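## 3.2 Surface wear and soiling on shared tabletops

Light-colored worktops are common in shared rooms, and they show soiling sooner than dark ones. We treat two kinds of change separately. Wear is any lasting loss or marking of the finish. Soiling is matter that sits on the finish and can in principle be wiped off.

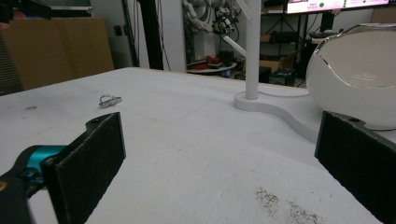 Tables in the Drernberg building were inspected over 14 weeks, starting in May. Each tabletop was divided into a grid of equal cells, and every cell was given a wear grade and a soiling grade on the same scale, from 0 (none) to 3 (severe). Grading was done by eye under the normal ceiling lights, with the rater standing at the long side of the table. In total, 731 cells were graded. Cells covered by a fixed object such as a monitor foot were left out. Small items left by users were lifted, the cell was graded, and the item was put back.

**Figure 1.** White matte tabletop with light scuffing, faint gray smudges, and a patch of dark brown speckled debris. A small silver metal object lies on the surface.

Gray smudges of the type in Figure 1 were hard to assign. A smudge may be a film left on the surface or a change in the finish itself, and the two look alike from standing height. We followed the rule of Admasu, who grades a smudge as soiling until it has survived 2 passes with a damp cloth. Loose debris was always graded as soiling. Scuffs were always graded as wear, even where dirt had collected in them.

Wear grades were highest along the long edges, where forearms and keyboards rest, and fell toward the middle of the table. Soiling showed no such pattern. Cells with a high soiling grade appeared in the center as often as at the edges, and their position changed from week to week. The correlation between the two grades within a cell was weak, and we do not use one as a stand-in for the other in the sections that follow.

The Rawashdeh index adds both grades into a single score per table. Applied to our data, it ranked a lightly worn but dirty table above a clean one with deep edge wear. For replacement planning this order is wrong, as the first table needs only cleaning. The Esel variant gives wear a higher weight and corrects most of these cases. We report the Esel score in Section 4 and list the separate grades in the appendix.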